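Raccordement d'un site isolé : le dimensionnement du parc de batteries

Le présent billet complète la note de mars consacrée à l'onduleur Suvix. Il porte sur le stockage du refuge de Promby, dont l'alimentation dépend entièrement du soleil entre deux passages du groupe électrogène.

La consommation relevée s'établit à 3000 Wh par jour, éclairage et pompe compris. Le fournisseur Tramerus avait d'abord proposé un parc de 149 Ah sous 24 V. Cette capacité ne couvrait qu'une journée sans production. Après examen, le choix s'est porté sur un modèle de 187 Ah, monté en deux branches parallèles. La profondeur de décharge est limitée à 30 % en exploitation courante, seuil fixé dans le régulateur Chan.

Il est rappelé que le local technique doit demeurer ventilé et que les sections de câble figurent au schéma unifilaire.
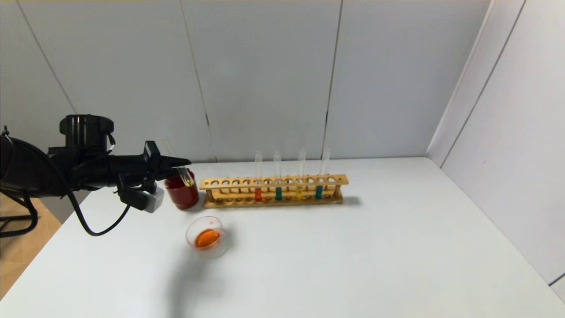 Peut-on ajouter une troisième branche après quelques années de service ?

L'opération est déconseillée, les éléments neufs s'alignant sur le comportement des plus anciens. Il convient de remplacer l'ensemble du parc.

Le relevé des tensions reste effectué chaque mercredi, avant 8 heures.

© Marlene Desjardins | Contact | Haut de page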